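Duladik Travel Sheet Liner, Single

Sleeping bag liner for hostels, mountain huts, night trains and guest houses

The Duladik is a flat-cut liner for one person, intended for travellers who sleep in shared or unfamiliar bedding. It can be used on its own in warm rooms, under a hostel blanket, or inside a sleeping bag. The liner is sewn as a plain rectangle with a side opening and a pillow pocket at the head end.

The cloth is a tightly woven cotton and silk blend. Pure silk packs smaller but costs more and tears sooner at the seams. Pure cotton wears well but takes most of a day to dry in a humid room. The blend sits between the two. Washed in a basin in the evening and wrung out in a towel, it will normally be dry by 8 in the morning in a ventilated room.

Weight and packing

The liner weighs 300 grams, or roughly 400 with the stuff sack and the spare toggle. It can be rolled or stuffed. Folding along the same lines every time will eventually mark the cloth, though this has no effect on use. The stuff sack closes with a drawcord and has a loop for hanging from a bunk post.

Opening and closure

The side opening runs from the shoulder to mid-thigh and closes with two fabric ties. Earlier Duladik liners had a hook-and-loop strip here. It was dropped in the August revision after complaints about noise in dormitories, and about the strip catching on wool socks in the wash. Liners from before the change can be converted with the tie kit, sold separately.

The pillow pocket takes a standard hostel pillow. Larger square pillows, common in some guest houses, will go in with the corners folded under. The pocket is open at the back, so a rolled jacket can be used in place of a pillow.
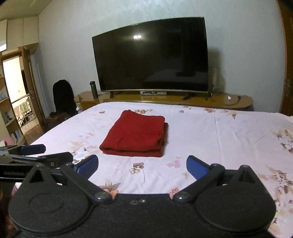
Saodah Yeoh writes that she used hers on the Anmont hut route and on the sleeper back, and that the side opening matters more than the weight. Her previous liner was a closed tube, and getting out of a top bunk in it at 3 a.m. was slow work. She would like the ties to be a little longer.

The ties on current stock are unchanged. Longer ties can be requested at the time of order at no charge – allow a few extra days for dispatch.

Use in huts and hostels

Many huts require guests to bring a liner and will refuse a sleeping bag on its own. Rules differ between operators, and some accept only liners that include a pillow cover. The Duladik has one. Check with the hut before travelling.

The liner is not treated against insects. Travellers who need a treated liner should look at the Abugri version, which has the same cut but must be washed separately.

Care

Machine wash at 40 degrees with similar colours. Do not tumble dry. Do not use fabric softener, as it coats the fibres and slows drying. Iron cool if required. Some shrinkage in length is to be expected at the first wash, and the cut allows for it.

Specification

Cloth: cotton and silk blend
Closure: side opening, 2 fabric ties
Pillow pocket: yes, open back
Stuff sack: included
Spare toggle: included
Colours: sand, slate, dark green
Suits sleepers up to 190 cm

Also in this range

Duladik Double, for two people, opening on both sides
Abugri Treated Liner, single only
Dreladberg Hut Pillowcase
Tie kit for older liners

Orders placed before 2 p.m. leave the Dreladberg warehouse the same working day. Unused liners may be returned in the original sack. For questions on sizing or repairs, write to Anatole Royer at the Dreladberg service desk, stating the batch code printed on the side label.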